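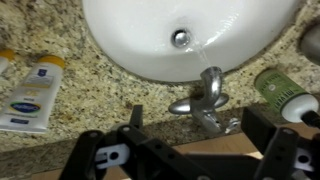
I share a lot of household tips, and I've passed along some stinkers, so I've gotten pickier about what I believe. Last June a friend forwarded me a "miracle" drain recipe that had been copied onto seven different sites. Seven! I figured that many people couldn't be wrong. Then I looked closer and every one of them had the same typo in the same spot – it was one post, pasted over and over.

So now, before I try anything I read online, I go looking for where it started. Copy an odd-sounding sentence from the tip, put quotation marks around it and search. If all you get is the same paragraph over and over, you've got one source, however many pages it's on.

Next I check the date. Products get reformulated, and a tip that was fine for an old bottle may be wrong for the one under your sink. The label wins every time (and please, never mix bleach with anything because a video told you to). 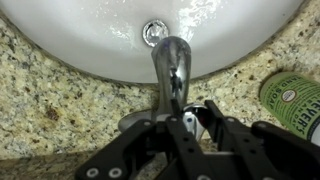
White basin, speckled granite counter.

I also watch for big round numbers. "Kills 100 percent of germs" with no test behind it tells me somebody wanted clicks. And if the page happens to sell the very thing it recommends, I go find a second opinion from somebody who doesn't.

Before-and-after photos get a reverse image search. It takes me two minutes on my phone, and I've found the same sparkling stovetop credited to three different cleaners!
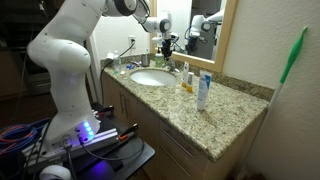

KITCHEN & BATH > READER TIPS

Yaroslav Onyshchenko from Masville wrote in with one I've started using myself. He keeps a notebook in the kitchen drawer, and every tip he tries gets a line: where he read it, what he used it on and how it went. When a relative sends him the same trick a year later, he just reads them the entry.

My own notebook is mostly vinegar so far – good on the kettle, and the stone people all say to keep it off the counters, so I do. Send me yours, and tell me where you read it first.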